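Kitchen Tips: Measuring and Moving Dry Rice Without the Mess

Filed under: Pantry, Dry Goods
Last updated 31 Oct 2022

Dry rice gets everywhere. It rolls under the toaster, sticks to a damp sleeve and turns up in the silverware drawer a month later. Most of the spilling happens between the bag and the pot, so that is the part worth changing.

Start with a clear stretch of counter or table. Move the mail, the fruit and anything with a cord. A light, smooth top is best for wiping, though white rice is hard to see on it. Run your palm flat across the surface when you finish and you will feel the grains you missed.

Pour from the bag into a wide bowl first and scoop from the bowl. Scooping straight out of a tall bag drags rice up the sides and over the edge. A round stainless bowl with a rolled rim works well, and the rim gives you something to hold when you tip the extra back. 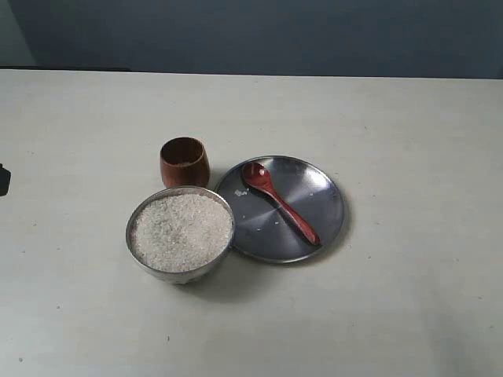 Pick one cup and stay with it. It does not have to be a measuring cup. A small wooden cup is fine as long as you use the same one for the rice and the water, and you learn how many people it feeds. Ours came from the Arnitz shop in Prititthorpe and holds enough for 2 adults with a little left over. Keep it dry. If you measure water in it too, do the rice first.

Fill the cup by pushing it into the rice at a slant, then bring it upright and level the top with a finger over the bowl. Don't shake it level. Shaking packs the rice down and you end up with more than you meant to cook.

If the bowl is full to the brim, take the first scoop from the middle. Going in at the side pushes rice over the rim on the far side.

Set a large steel plate or a pot lid next to the bowl as a landing spot. Stray grains show up well against the metal, and it is easy to tip them back afterward. 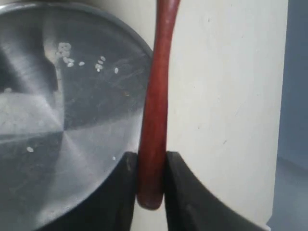

Stray grains of rice on brushed steel, beside a wooden handle.

To pick up a few grains, use the edge of a stiff card, such as an old library card. A wet fingertip works too, but then those grains should go in the pot and not back in the bag. A sponge just smears them around and they swell up in the sink strainer.

Look the rice over while it is spread out in the bowl. Broken grains are fine to eat and cook up a bit softer. Pull out husks, small stones and anything that moves. If you find bugs, throw out the whole bag and wash the shelf before anything goes back on it.
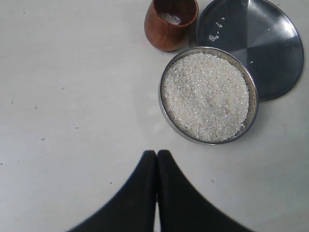 For storage, use a jar or tub with a tight lid and write the date on a piece of tape. White rice keeps a long time in a cool cupboard. Brown rice has more oil in it and goes stale sooner, so buy less of it or keep it in the refrigerator. Don't pour new rice on top of old. Empty the jar, wipe it, let it dry all the way, put the new rice in and the old rice on top.

Wooden cups and handles should be wiped with a damp cloth and dried right away. Don't soak them or put them in the dishwasher. Rub in a little food-safe oil when the wood starts to look dull.

More in Pantry: Keeping Flour Fresh, Labels That Stay On, 3 Ways to Store Beans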